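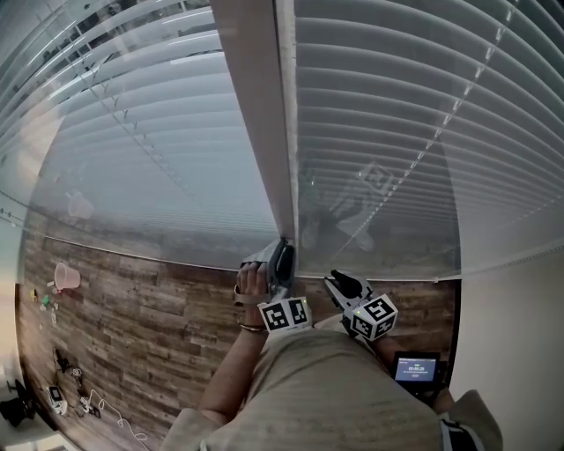

Horizontal blinds should be dusted every two weeks and washed twice a year. Residents of furnished units are responsible for both, and the supplies listed on this page may be borrowed from the office at no charge. White blinds, such as the ones shown, call for closer attention, as dust on a pale slat is easy to miss until bright light comes through from outside. The ladder cords that run across the slats collect dust as well and should be brushed gently from top to bottom – never pulled.

Routine dusting

Lower the blinds fully and turn the slats until they are nearly closed. Wipe each slat from the center outward with a dry microfiber cloth, then reverse the tilt and repeat. A vacuum cleaner may be used on its lowest setting with the soft brush attached. Feather dusters are not recommended.

Washing

Add one teaspoon of mild dish soap to 2000 ml of lukewarm water. Wring the cloth well before use. Support the slat from beneath with the free hand, and do not press down at the middle. Rinse with a second cloth and leave the slats open for 60 minutes before raising the blinds.
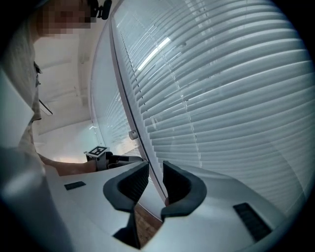

Wood slats must not be washed. Use a barely damp cloth and dry each slat at once. Bleach, ammonia and abrasive pads are not to be used on blinds of any kind.

Window frames

Frames should be wiped on the same day, after the blinds have dried. A solution of one part white vinegar to four parts water removes most marks from painted surfaces. Corners may be reached with a cotton swab.

Repairs

Frayed cords, bent slats and loose brackets should be reported to Nestor Navarro at the Prastent office, extension 488. Residents should not shorten or knot a cord themselves. Replacement slats are ordered each November – requests received later are held for the following year.

Revised 27 February 2023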